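Prerkura – kit de dois braços para bancada
Leia-me da versão de avaliação

Conteúdo
Dois braços com garra, trilho de alumínio, placas de montagem, cabos e software de controle. A célula fechada é vendida à parte.

Dados incluídos
1.079 episódios de manipulação com os dois braços, 345 deles com objetos segurados pelas duas garras ao mesmo tempo. São 26 tarefas.

Instalação
Fixe o trilho na borda da mesa antes de montar os braços. Ligue o controlador e espere a calibração terminar – leva seis minutos. Não mova os braços com a mão durante esse tempo.

Limitações
Talheres finos ainda escapam da garra com frequência. Tecidos amassados exigem ajuste manual da força. 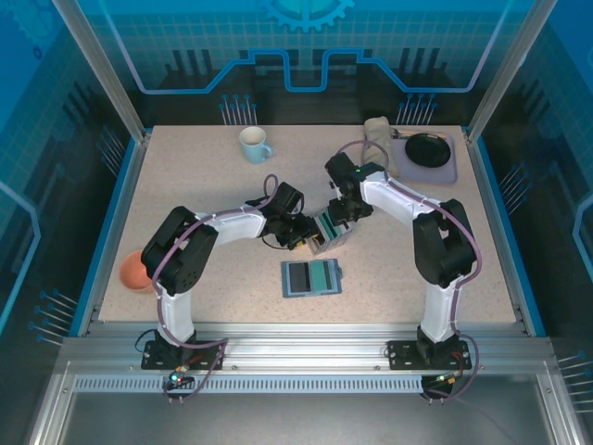

Texto e testes: Lieselotte Haberkorn e Szabolcs Gál, Dalen

A tarefa da caixa listrada usa os dois braços: as garras seguram a caixa no meio da mesa, acima de uma peça plana com faixas nas mesmas cores. A caneca e o prato ficam na mesa como distração. Os episódios dessa tarefa estão na pasta caixa_dupla. Erros e dúvidas de instalação vão para Joar Engström, na Hillotville.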